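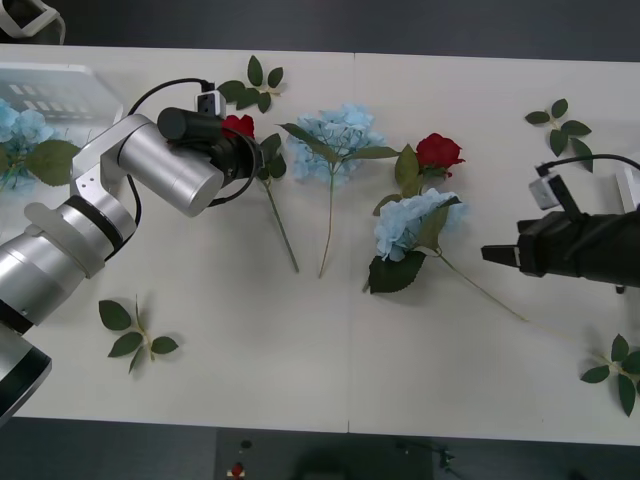
Left arm with a rose in the gripper, right gripper open at the side of the table.

List: stiltari-users
Subject: Re: Zone lock released while left gripper still holding part
Time: Friday, 4:40 pm

Following up on our own report from Monday's digest, quoted in part at the bottom. We have a cause for the lock problem and a workaround that is holding so far. We do not have a proper fix. Two of the replies asked for more detail on the setup, so I will go through that as well.

The short version: the left gripper closes on a thin flower stem, reports an empty grasp, and Stiltari takes the empty report as the end of the left arm's claim on the shared zone. The right arm is then cleared to come in while the left arm is still there with a flower in its fingers. If you handle thin parts with two arms over one table, please check your own config before the next unattended run.

Setup

This is the Lutska bench at Mimham. Two arms work over one white table, one reaching in from each side. The job is picking up artificial roses and hydrangeas and bringing them together into an arrangement near the middle. Leaf sprigs get added after that. The grippers are Abreu two-finger units with the standard finger pads. Each arm has a camera mounted at the wrist end. We are on Stiltari 2, with the zone lock module switched on and the shared zone drawn as a box over the middle of the table.

The way the lock is meant to work, for those who have not used it: an arm has to hold the lock before it enters the box. It gives the lock back when it has left the box. There is also an early release, meant for failed picks, so the other arm is not kept waiting on a retry. That early release is the part that bit us.

What happened

The left arm went in for a rose. It took it just under the flower head, where the leaves start. The fingers closed to nearly their full travel, as they have to on a stem that thin. The gripper driver compared the finger gap with its empty threshold, decided there was nothing between the pads, and sent back "grasp empty." The task script marked the pick as failed and asked for a retry. Stiltari released the lock early.

The right arm had a hydrangea pick queued and was waiting for the lock. It got it and started in. The left arm had not moved yet. It was still inside the box, and it was still holding the rose.

The person at the bench hit the stop. The grippers did not touch. The right fingers did catch the hydrangea and push it into the rose stem, and the stem bent. No damage to either arm, and the wrist cameras did not need to be recalibrated. There was no one inside the marked line on the floor.

I want to be clear that the stop worked as it should. The arms held position when it was pressed. The trouble is that a person had to press it.

How we found it

At first we blamed the lock module, and that was the theory in our first message. That was wrong, or at least it was only half right. We turned on full logging and repeated the run with the right arm disabled in software and parked at the edge of the table. One run gave over 4,000 lines, most of them joint state, so I filtered down to the gripper and lock events.

On roses picked high on the stem, where the leaf base adds some thickness, the gripper reported a good grasp. On roses picked on bare stem, it reported empty, even when the flower was plainly in the fingers and went up with the arm. On hydrangeas it depended on where the pads landed. The sequence in the log was the same every time it failed:

left: close command
left: motion done
left: grasp empty
task: pick failed, retry queued
lock: released by left (early)
lock: granted to right

There is no line between "released" and "granted" where anything checks the actual position of the left arm. I had assumed there was. The manual says an arm gives up the lock "on exit or on failed pick," and I read that as if the exit check would still be made in the second case. It isn't.

So there are two faults stacked together. The empty threshold is too wide for our parts, and that one is ours. We had left it at the default from when the bench was used for boxes. The early release does not check position, and I would call that a fault in the lock module. Someone else may see it as intended behavior. I would like to hear the reasoning if so.

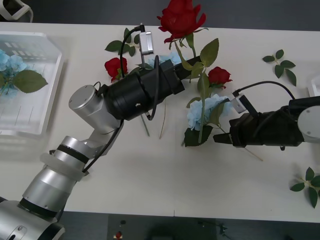
Both arms over the table, with roses and hydrangeas between the grippers.

Why it did not show up sooner

With boxes, an empty report was nearly always a true one. The arm had missed, it was usually still above the part, and the other arm was working from its own side anyway. The flower job is different. Everything ends up close together in the middle, the stems are long, and they lie across each other. A rose held on the left side can have its stem end well inside the area the right arm wants. Even with the lock doing its job, the box has to allow for the part as well as the gripper. Ours didn't. We have made it bigger.

What we changed

1. Early release is off. The setting is in the lock section of the cell file. With it off, an arm keeps the lock until it has left the box, whatever the gripper says.

2. The empty threshold has been lowered for the flower job only. We set it by closing on bare stems by hand command and reading back the gap. Please don't ask for our value, it depends on pad wear and you should measure your own.

3. After an empty report, the arm now backs out of the box before it retries. It waits 1,000 ms after it is clear, then the wrist camera takes another look at the pads. If the camera and the gripper disagree, the job stops and waits for a person.

4. The retry no longer opens the fingers inside the box. Before this change a retry began with an open command, so a flower that was held but reported missing would be dropped wherever the arm happened to be. We had seen flowers land in odd spots for a while and put it down to poor picks. At least some of those were probably this.

5. Speed in the shared zone is down to the setup limit until we have more hours on it.

With all of that in place we have run 289 picks with both arms enabled and no early entry by either arm. I would not read too much into that. The old config also ran for a long time before we noticed anything. The cost is waiting time. The right arm now sits with its fingers open for a good part of each cycle while the left arm finishes, and the people who care about cycle time have already said so.

Still open

The camera check is weak. When a stem is held with the bloom in front of the fingers, the camera sees mostly petals, and it can't tell a held rose from one lying on the table behind the gripper. Green leaves next to the pads confuse it too. Motor current was suggested on the list. We tried it, and on these stems the difference between holding and not holding is too small for us to trust. If anyone has used pads with some kind of contact sensing on Abreu grippers, I would like to know how they hold up.

I would also like to know if the early release behaves the same way in the older version. Someone here thinks it did have a position check. We no longer have a bench on it to test with.

To the person who asked if we had a light curtain: no, we have the marked line and the stops, plus the speed limit. That is under review as a separate matter and I can't say more about it yet.

To the person who asked if this could be a network delay: we looked, and no. The gripper and lock messages arrive in order with normal spacing. The driver is sending exactly what it believes.

A trimmed log and the before and after cell files are attached to the ticket. I left the joint state out. Tell me if you need it.

Lutska bench, Mimham

Earlier message, same thread:

> We had an unexpected two-arm entry on the Lutska bench this week and
> have taken the bench out of automatic mode.
>
> The left arm was inside the shared zone on a flower pick. The right arm
> was waiting for the lock. It was granted the lock and began to move in
> while the left arm was still inside. It was stopped by hand. No contact
> between the arms, no one hurt.
>
> We suspect the lock module is losing track of who holds the lock when
> a retry is queued. Restarting the controller did not clear it, and it
> happened again on the second try with the right arm at low speed.
>
> Has anyone else seen this? We are on Stiltari 2 with Abreu grippers.
> The config has not been changed since August apart from the task
> scripts.
>
> Until we know more, our advice to others with a shared zone is to run
> one arm at a time.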